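Jouets et peluches : la collecte d'avril

La collecte de jouets de Flurkside reprend en avril, dans la salle du rez-de-chaussée, de 10 h à 17 h. L'an dernier, 190 familles sont venues déposer ou choisir quelque chose, et les étagères étaient presque vides avant la fermeture. Nous gardons la même formule : on donne, on prend, personne ne tient de compte.

Les puzzles et les jeux de société posent toujours la même difficulté. Merci de compter les pièces chez vous et d'inscrire le nombre sur un papier glissé dans la boîte. Un puzzle auquel il manque un morceau peut quand même partir, à condition que ce soit écrit. Les jeux sans règle sont acceptés si vous pouvez nous en résumer le principe en quelques lignes.

Pour les jouets à piles, retirez les piles avant le dépôt et vérifiez que le compartiment n'a pas coulé. Lutz Kettler tiendra sa table de réparation toute la journée et prend en charge les petites pannes — fil dessoudé, roue bloquée, interrupteur fatigué. Il ne répare ni les tablettes ni les consoles. Si vous avez un train Prolusen incomplet, apportez-le : il cherche des rails courbes et des attelages.

Les livres pour enfants passent cette année dans la pièce voisine, où il y aura enfin de quoi s'asseoir. Pongsak Chantharasri y lira des histoires à 15 h, pour les enfants à partir de quatre ans. Il reste 12 places, inscription à l'accueil.

Les peluches doivent arriver lavées, à 30 degrés, dans une taie d'oreiller fermée, puis séchées à plat. Comptez au moins 24 heures de séchage pour les modèles épais, les pattes et les pieds retenant l'eau plus longtemps que le reste. Un coup de brosse souple redonne du volume aux poils courts. Regardez aussi les coutures et les yeux : tout ce qui bouge sous le doigt doit être recousu.
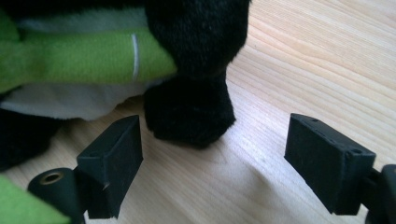 Ce que nous ne prenons pas

Sièges auto, casques, matelas de lit bébé, jouets gonflables et figurines cassées. Les vélos et les trottinettes sont à déposer à l'atelier de Trarkby, ouvert le matin pendant tout le mois. Les objets refusés repartent avec leur propriétaire, faute de place pour les stocker.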